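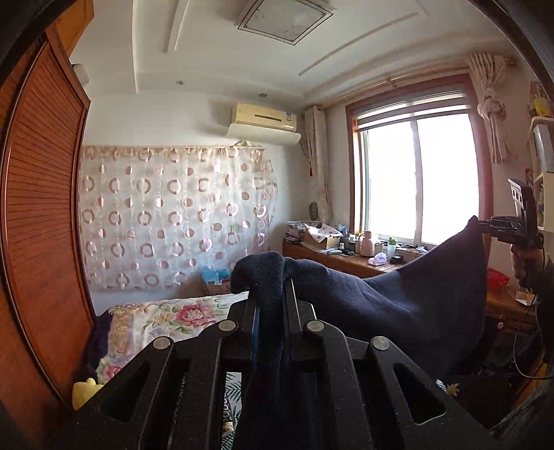
**Progress report: equipment planning and procurement, household textile handling**

December 15, 2022

Submitted to the Hapeta program office by Tayla Cosgrove, project lead, Reltbridge

**1. Period covered**

This report covers the work carried out since our June submission. It sets out the state of the equipment budget, the purchases completed, and the decisions we ask the program office to confirm before the next payment is released.

**2. Summary of status**

The project remains within its approved equipment allocation. Hand-held grippers have been purchased and are in use in furnished homes, where operators work in pairs on bedding and other large soft items. The purchase of the fixed two-arm station has been moved to the next period – the reasons are given in section 4.

**3. Hand-held equipment**

Reltbridge has taken delivery of 8 hand-held grippers from Filtel. Acceptance checks covered finger alignment, closing force and the condition of the joints. One unit was returned for a stiff pivot and has been replaced at no charge to the project.

To date, 472 handling sessions have been logged. Blankets account for the largest share, followed by bed covers and curtains. Heavier fleece has proved the most demanding material to plan for. Operators report that a thick fold fills the opening between the fingers and leaves little room to adjust the grip, and we have asked Filtel to quote for a wider finger set. That quote will be shared with the program office when received.

Replacement finger pads were budgeted as a yearly purchase. Wear has been faster than planned, and we now propose to buy them quarterly. The yearly total can be met from the consumables line if the spare cable order is reduced.

**4. Fixed station**

Two suppliers were considered for the fixed station. The Evum offer was preferred on service terms and on the reach of the arms, which must be enough to spread a full-size blanket. Its lead time is 53 working days from the date of order. Placing the order this month would have brought delivery forward to a point when the test room does not yet have suitable power. The order has therefore been held, and Evum has confirmed in writing that the quoted price will stand through the next quarter.

**5. Budget changes requested**

- Transfer of $2,000 from travel to equipment, to cover the wider finger set and a storage case for each pair of grippers.
- Approval to carry the fixed station funds into the next period without change.
- Approval of quarterly purchasing for finger pads.

No increase in the overall award is requested.

**6. Next steps**

The electrical work in the test room is under contract. Once it is signed off, the order with Evum will be placed and a delivery date reported to the program office. Home sessions will continue in the meantime with the existing grippers – no further units are planned. An updated equipment register, with serial numbers and locations, will be sent under separate cover.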